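Trabajo de fin de curso: el sueño en la residencia Tilemel
Asignatura: Métodos de investigación social
Autora: Pushpa Kashyap
Entrega: 28/08/2022 (convocatoria extraordinaria, por motivos que el propio tema del trabajo deja bastante claros)

1. Planteamiento

La pregunta inicial era por qué los residentes de Tilemel duermen tan poco. Mi tutora la consideró demasiado amplia, y la versión definitiva quedó así: qué relación hay entre el ruido nocturno de la residencia y las horas de sueño declaradas por quienes viven en ella. Perdió encanto, pero ganó una variable.

Tilemel tiene 137 habitaciones repartidas en tres plantas, una cocina común por planta y unas paredes que el folleto de admisión describe como «acogedoras». Yo vivo en la segunda, encima del cuarto de lavadoras, dato que declaro aquí como posible sesgo.

2. Método

Repartí un cuestionario en papel durante el mes de enero, en plena época de exámenes. Preguntaba la hora de acostarse, la hora de levantarse, las veces que uno se despierta por ruido y el origen de ese ruido. Contestaron 17 personas. Esperaba más, aunque también es cierto que metí las hojas por debajo de las puertas a las ocho de la mañana y que dos volvieron con comentarios sobre el horario.

Completé los datos con un diario de ruidos que llevé yo misma entre la medianoche y las seis. El diario pierde precisión a partir de las cuatro. Hay una noche en la que solo pone «otra vez la puerta» y luego una raya.

3. Resultados

La media declarada fue de poco más de seis horas. Quienes viven junto a las cocinas duermen menos que el resto, lo cual encaja con la hipótesis, y quienes viven al fondo del pasillo dicen despertarse igual de a menudo, lo cual no encaja con nada.

En cuanto al origen del ruido, gana con holgura la puerta cortafuegos de la primera planta. Después vienen las conversaciones en la escalera y la nevera de la cocina, un aparato que arranca con la convicción de un autobús. Mención aparte merece un Furby que una residente de la tercera guarda en el armario y que, según cuatro vecinos que no se habían puesto de acuerdo, habla de madrugada. La propietaria sostiene que no tiene pilas. Lo he clasificado en «otros».

4. Discusión

Con 17 respuestas no puedo afirmar gran cosa, y el capítulo del manual dedicado a muestras pequeñas me lo recordó con cierta crueldad. Tampoco medí decibelios: el sonómetro del departamento estaba prestado y la aplicación del móvil daba el mismo valor en la biblioteca que en la cocina durante una cena de cumpleaños.

Hay además un problema de causalidad. Algunos encuestados duermen poco por el ruido y otros hacen ruido porque no duermen. Al menos un caso pertenece a los dos grupos - lo sé porque toca el ukelele pared con pared conmigo.

5. Propuestas

Poner un freno hidráulico a la puerta de la primera planta. Cambiar la nevera o, si no hay presupuesto, nivelarle las patas. Repetir la encuesta fuera de exámenes, con un muestreo decente y a una hora en que la gente esté despierta.

Envié estas propuestas a la administración de la residencia. Respondieron que la puerta cumple la normativa, cosa que yo no había puesto en duda.

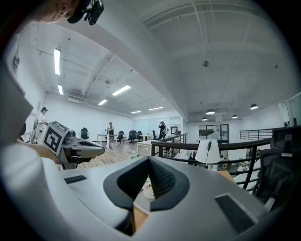 Foto: Archivo Rawashdeh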